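## Part 3: Setting up for a packing run

Welcome back! If you have worked through Parts 1 and 2, both arms are bolted down and answering to the console, and you are ready for the bit most of us joined the Plaltudstead club for. The packing task is our favourite – a bag, a handful of everyday things, and two arms that have to learn to work together.

You will need:

- the school bag from the Kettler crate
- five small items of different shapes (mix flat and upright ones)
- the run sheet, clipped inside the cupboard door
- a partner on the stop button

### 3.1 Before you power up

1. Check that the stop button is pressed in. It should stay in until step 8.
2. Wipe the tiles. Crumbs make small items slide about.
3. Run a finger over the bolts on each mounting plate. If one turns by hand, tighten it with the Skement key and tell Roxana Costache, who keeps the hardware log.
4. Follow each cable from base to wrist. It needs enough slack to loop over the elbow without snagging.

> **Caution:** Never reach in between the grippers while the arms are live, even if they look still. They can move the moment a script starts.

### 3.2 Laying out the bag and items

5. Lay the bag flat towards the back with its front pocket facing up. Spread the straps out to the sides so they don't bunch up underneath.
6. Put the small items in front of the bag, where the grippers meet. Leave a finger's width between them if you can. Bottles and tubes stand upright; books, cards and packets lie flat.
7. With the power still off, guide the arms by hand until the grippers point at each other over the middle of the floor. We call this "nearly shaking hands", and it is the start pose for every packing script.

Compare your layout with ours. Yours needn't match item for item, and a bit of bag under the left gripper is fine as long as the gripper isn't caught in a strap.

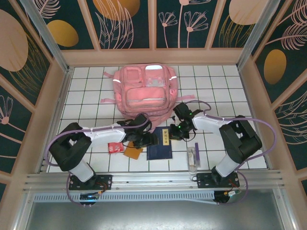 ### 3.3 First run

8. Ask your partner to release the stop button, keeping a hand beside it.
9. Open the Drotitz console and load script 362. It moves at our slowest speed, which gives you plenty of time to watch what each joint is up to.
10. Press Start. The left arm moves first and the right arm follows after 8 seconds.
11. If anything tips over, stop the run, press the button in and go back to step 6. Everyone does this a lot in their first term!

**Note:** Code 869 means the two arms have asked for the same spot. Move the items a little further apart and try again. If it comes up twice in a row, Waqas Malik wrote the script and loves a good puzzle, so save the log and send it to him.

### 3.4 Keeping your results

12. Fill in one line of the run sheet per attempt, including the ones that went wrong. Write down which items you used and which arm touched them first.
13. After 18 attempts, swap places with your partner. Part 4 picks up from there, with the zip – it's fiddly, and great fun.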